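4. Running the zip demo on open day

I've run this stand for a few open days now, so what follows is how I do it, with the bits I got wrong the first time put in as notes. If you've come straight to this section, go back and finish the power-up checks in section 3 before you let anyone through the door. Fergal Costello has the key for the arm cabinet, and you'll want it by nine.

What you need on the table

The Shibata arm, already bolted down and homed. The bag. A marker pen for names and scribbles. The laptop with the Drarkano program open on the "visitor" page (the "workshop" page looks nearly the same but has no speed limit, so do check!).

Setting up

1. Put the bag on the table with the black zip running away from the arm and the pull facing up. Don't stretch it flat. A bit of slump in the fabric is fine, and people like seeing the arm cope with it.

2. Set the speed to 20 per cent. I know it looks slow. It's slow for you because you've seen it before, but a seven-year-old will stand there holding their breath.

3. Press Teach, then bring the fingers down by hand until they're either side of the charm on the zip pull. Go for the charm and leave the flat metal tab alone, as the tab tends to twist away when the fingers close.

4. Press Close. Wait for the beep.

5. Press Save Point and call it something you'll recognise. Mine are all called "zip" and a number, and Aoife Nic Aodha has asked me very nicely to stop.

Note: if the beep doesn't come within a few seconds, the fingers have shut on nothing. Press Open, nudge down a touch and try again.

Caution: keep your own fingers out of the gap while Close is lit. It's a gentle grip but it will still make you swear in front of families.

Running it for visitors

6. Ask people to stand behind the yellow tape. Last May we had 352 through in one afternoon and the tape was the only thing that kept the queue in any sort of shape.

7. Let one visitor press Run. Say out loud what's about to happen (it takes hold, it pulls, it lets go), because from the back row you can't see much of the fingers.

8. Stop it as soon as the pull has moved a hand's width. Going the whole length is tempting, but the fabric bunches and the arm throws error 482, and then you're restarting with everyone watching.
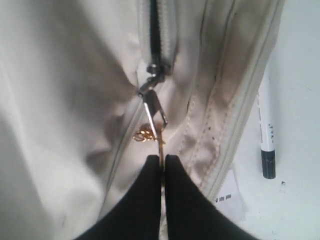 9. After each run, press Open, slide the zip back yourself and press Home. I also give the bag a quick tug towards me, as it creeps a little every time and by lunch the saved point won't match.

10. Every 30 runs or so, do steps 3 to 5 again from scratch. Good moment for a tea as well.

Note: children will ask if it can do their coat. The answer is no, and please don't let Tiago Baptista tell them otherwise.

Packing up

11. Park the arm, turn the red switch to Off, and only then unplug the laptop. Hand the key back to Fergal and carry on to section 5 for the counting stand.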